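Section 4. Setting up a produce sorting task

This section covers kitchen pick-and-place work with the Cloltix arm and the two-finger gripper. Read Section 3 (Mounting and power) first. The arm must be bolted down and homed before you start.

4.1 What the arm can and cannot do

Many owners buy the arm hoping it will take over kitchen chores. Please set your expectations before you plan a task.

With the current software, the arm can pick up single vegetables from an open surface, move them, and set them down. It can move items between a board and an open basket. It works slowly next to a person, and it will miss some picks.

It cannot wash, peel, or cut. It cannot open bags, drawers, or a refrigerator. It should not be left to work on its own while you are out of the room. Soft items such as ripe tomatoes and berries are outside the rated use of the standard fingers, and so is anything heavier than 700 grams.

4.2 Preparing the work area

1. Clear the table of anything that is not part of the task.

2. Place the cutting board inside the reach of the arm. The board does not have to be square to the table. The planner finds its edges at the start of each run.

3. Set the basket at the far end of the board. If the basket has a handle, turn it so the handle is away from the side the arm comes in from.

4. Put out the vegetables. Leave a gap of at least 20 millimeters between items for your first runs. Items that touch or overlap can be picked, but the failure rate goes up.

5. Check that the cables along the arm have enough slack to follow the elbow through its full travel.

CAUTION: Keep knives off the board during any run. The gripper does not tell a knife handle from a carrot.

4.3 Running the first pick

1. Turn on the controller and wait for the steady light.

2. On the tablet, open Tasks, then Produce, then New.

3. Choose the item you want to move first. Start with something short and firm, such as a pepper. Long items like cucumbers tend to swing when held near one end.

4. Set grip force to 20 percent.

5. Press Step. The arm moves above the item and stops. Check that the fingers are on either side of it, then press Step again to close them.

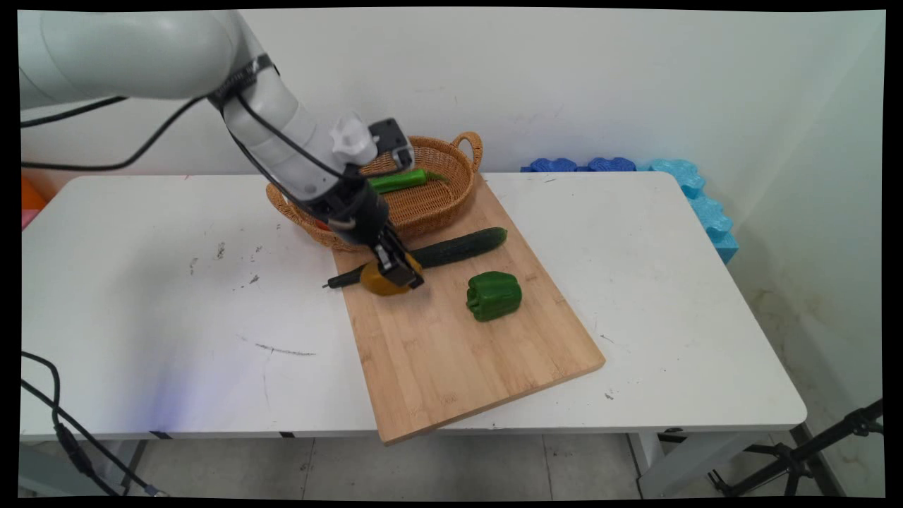

Gripper closed on a yellow vegetable, with the basket at the far end of the board.

6. Look at the skin where the fingers touch. If it is dented, lower the force before you go on. If the item slips, raise the force in small amounts.

7. Press Step to lift. Watch the neighboring items. If one of them is dragged along, press Hold, lower the arm by hand control, and open the fingers.

8. Press Step to move and release.

Once you have two clean picks in a row with the same kind of item, you can switch from Step to Run.

NOTE: Grip settings are saved by item type. A setting that works for a bell pepper will usually be too strong for a squash with thin skin.

4.4 Common problems

The arm stops above the item and does not go down.
The planner cannot find a clear path for the fingers. Move the item away from its neighbors or turn it, then press Retry.

The arm picks the wrong item.
Dark green vegetables lying close together are often read as one object. Spread them out or add more light from the side.

The item falls on the rim of the basket.
Raise the release point in Task Settings. Shallow baskets need less height than you might think - try small changes first.

The board shifts during a pick.
Put a damp cloth or a rubber mat under it. Run Find Board again before the next pick.

4.5 Is it faster than doing it by hand?

No. A person can clear a board of vegetables in the time the arm takes to plan its first move. Owners who get the most from this task use it to practice setup and tuning, or to help someone who has trouble gripping or reaching. Araceli Bañuelos of our support team keeps a list of settings sent in by owners, sorted by vegetable. You can request it through the Help page on the tablet.

Cutting and peeling tools are not sold for this arm. Do not attach a blade to the gripper. Doing so ends the warranty.

For cleaning the fingers after contact with food, go to Section 5.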